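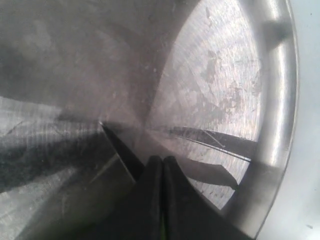 Grigoris Karras thinks I am wrong about stainless steel, and he wrote in to say so at some length. According to him the brushed finish hides everything, the marks wipe off with vinegar, and anybody still storing flour in plastic tubs has only themselves to blame. He has had the same steel canisters on his counter for years and they look, he says, the way they did on the first day.

Maybe they do. I have never seen his counter. What I have seen is a lot of brushed steel up close, and in my experience the inside of a steel container is where the sales talk starts to come apart. You get smudges. You get cloudy gray patches that move when you move your head, so you can't decide if they're dirt or light. You get thin scratches, and those stay.

I should back up, for anyone who didn't read the January post. That was the one where I said I would stop buying storage for the kitchen until I had used up what I owned. I lasted longer than my sister predicted and not as long as I'd hoped. What broke me was a set of steel canisters from Prultau, sold as "the last containers you'll ever need," a sentence that should have sent me straight back out to the parking lot. I already have the last containers I'll ever need. I have them in three materials.

The set was six pieces, nested, with lids. It cost 40 dollars on sale, and I'm suspicious of that sale, as the same sign was up when I went back for dish soap weeks later. I wrote to Prultau and asked what the regular price was. They sent me a coupon.

So, the claims, and what I make of them.

First, that steel doesn't hold smells. I'll give them most of this one. I kept ground coffee in the second-largest for a good while, washed it, and put rice in it, and the rice tasted like rice. But the lid has a rubbery ring around it and the ring smelled like coffee until I pried it out with a butter knife and left it in soapy water overnight. A canister that doesn't hold smells, with a lid that does, is a canister that holds smells. I don't see how you get around that. Grigoris says his lids come apart for washing. Fine. Mine weren't meant to, and the ring has never gone back in quite right.

Second, that the brushed surface hides wear. On the outside, sure, from across the room. Brushed metal is already covered in fine lines, so one more doesn't jump out, as long as it runs the same way as the others. A measuring scoop does not run the same way as the others. It goes around, and then it goes down, and then somebody in a hurry bangs it on the side to get the last of the sugar off. I use a plastic scoop now. I don't love it.

Third, that it wipes clean. This is where Grigoris and his vinegar come in. I tried it - a splash on a damp cloth, rinse, dry right away with a dish towel. It did take off the fingerprints. It took off some of the cloudiness too. What was left looked like a dull band, and I rubbed at it for longer than I want to admit before I figured out it was the reflection of my own sleeve. Curved steel does that. The whole inside of the thing is a bad mirror, and you end up scrubbing at shadows. If you want to know if a mark is real, run a fingernail over it or turn the container toward the window. If it travels, leave it alone.

There was also a little tin of polish, Beltberg, that a neighbor swears by. I read the back of it and it said to keep it off surfaces that touch food, so I gave it back. She uses it on her faucet. I think that's the right place for it.

Now the part I changed my mind about, a little. I had assumed the deep ones would be the useful ones, and I was going to say so here. They're not, at least not for me. Reaching to the bottom of a deep steel canister is a nuisance, you can't see how much is left, and whatever you're holding knocks against the wall on the way in and again on the way out. The short wide one has turned out to be the one I grab. Right now it has tea bags in it. Before that it held the good clips for closing chip bags, which all went missing, so I can't blame the canister.

The plastic tubs, meanwhile, are the same ugly old Ostden tubs I've had for nearly 7 years, and I can look at the flour through the side and know if I need to buy flour. I keep coming back to this. I don't know what problem I was solving.

A few of you asked if I'd buy the steel again. I'd buy one, the short one, if they sold it by itself, and they don't. I'd skip the rest. Coffee is going back into the glass jar with the wire clasp. Two of the deep canisters are going on the shelf over the washer to hold clothespins and the other junk that lives up there, where a scratch won't bother me.

Grigoris, if you're reading, I'm still willing to be talked out of this. Tell me what kind of scoop you use. And take one of those canisters over to a window before you write back.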